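Tellside Puts Cable Checks Ahead of New Software on Two-Arm Packing Cell

BRINDUM, December – Tellside today published the maintenance schedule for its two-arm packing cell, and the company is making fewer promises than is usual in this business.

The schedule covers one cell at the Brindum site. It follows a review of 926 hours of running time, during which the cell stopped 14 times. The review put most of those stops down to connectors and cable wear. Software updates had been offered as the cure for each of them. Tellside is not convinced they cured anything. 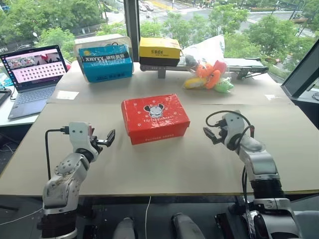
Cable routing is now the first item on the sheet. Every wrist connector is to be checked by hand before the shift starts, with the arms powered down. The two sides are not dressed alike: the left cable leaves its plug, bends sharply and drops beside the arm, while the right one makes a wide loop over the top of the wrist housing. Tellside prefers the loop. A sharp bend next to a plug is where the company will look first when a signal drops out, whatever the diagnostic screen says.

The daily check takes 5 minutes. Wrist screws are tested for tightness at the same time, and the gripper fingers are wiped and inspected for play. Every 100 hours, both arms are sent to their zero positions and compared with the marks made at installation. If either arm is off, the cell stays down until it has been set again.

Tamance, which supplies service parts for the cell, has proposed a monitoring package that it says would predict cable failure. Tellside has agreed to a trial but has not agreed to drop any hand checks – and will not do so on the strength of a sales chart.

The company makes no claim that the new schedule will end stoppages. Results will be released after the next review, including any that are unflattering.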